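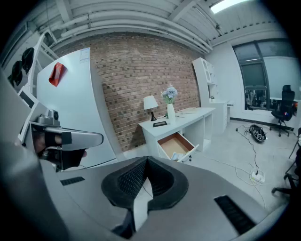
Drawer task: half our demos get thrown out at the tracking step. Is it our technique or the room?

Asked Oct 22, 2024 in Student Projects

I help run a high school robotics club, and we entered the household manipulation track of the Kuvis student challenge. You collect demonstrations with two hand-held grippers, one per hand, and the organizers train a policy on whatever passes their checks. Our task is opening a desk drawer and putting papers away in it.

We recorded 251 demos over three weekends. The checker kept 157 and rejected the rest. Nearly all the rejects say "tracking lost" and a few say "gripper out of view." The rules ask for at least 200 good ones by the end of November.

What I know so far:

Rejects come from all the students, though one of our ninth graders has almost none.
Most tracking losses happen in the first few seconds, before the drawer moves.
We map the room once at the start of each session, then record until we have to leave.
The firmware is current on both grippers.

We are using the Ollitz mapping software that came with the starter kit. I have read the manual twice and it says to "ensure adequate features," with no explanation of what adequate is. I would like to fix this before we give up another Saturday.

3 answers

Answer 1 (accepted), 22 votes

I mentored a team on this track last year and we had the same numbers to start with. Losing tracking in the first few seconds usually points to the map, so look there before you retrain anyone.

The software has to recognize where it is before it can follow the gripper. If the students start a demo standing somewhere the mapping pass never went, it has very little to match. Our mapping pass was a quick lap of the room at chest height, and then everybody started their demos low and close to the desk. Once we mapped from the real starting positions, most of the early losses went away.

Steps we ended up with:

Put tape on the floor where each person starts.
Map slowly, two minutes or longer. Begin and end on the tape.
Go high, go low, and go right up to the drawer, then back out the way you came.
Don't point at blank white surfaces from close range. A brick wall is good. So are shelves with things on them.
Map again whenever furniture moves. Rolling chairs count, and they move more than you think over an afternoon.
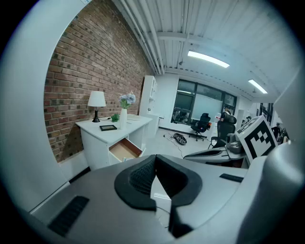 Start each demo with both grippers held still for two seconds, facing the desk. Then go. Students hate the pause and skip it when they get tired, so have one person call it out loud.

For the "gripper out of view" ones, have them watch their elbows. With two hands on a drawer task, the hand that is waiting tends to drift down and back. Ours was told to hover next to the desktop until needed.

Keep the rejected files too. We opened ours in the viewer and sorted them by the second where tracking dropped, and the pattern was plain after a dozen of them.

Comment from the asker: Our mapping was one lap, fast, at chest height. We will redo it with tape this weekend. Thank you.

Comment: Does the tape need to be a certain kind? Ours peels up.

Comment from the answerer: Any floor tape. We used gym tape.

Answer 2, 6 votes

Agree with the above. I would also look at your ninth grader. Watch that student do five in a row and write down the differences. On our team the good one was simply slower. Fast wrist turns blur the picture, and blur loses tracking as surely as a bad map does.

We had a set of 2,157 demos at the end of last season, combined across four schools in the Grendness league. The fast ones failed a lot more often. I don't have the breakdown anymore, but our coach set a minimum of eight seconds per drawer pull and the reject rate came down the same day.

Also close the drawer fully between demos. If it starts half open in some and shut in others, the checker will pass them, but you have really recorded two different tasks and the policy will be confused about it.

Answer 3, 0 votes

We switched to the Kokkonen mounts and had no problems after that. Might be worth a try if you have the budget.

Comment: The starter kit rules don't allow other mounts on this track. Check section 4 before buying anything.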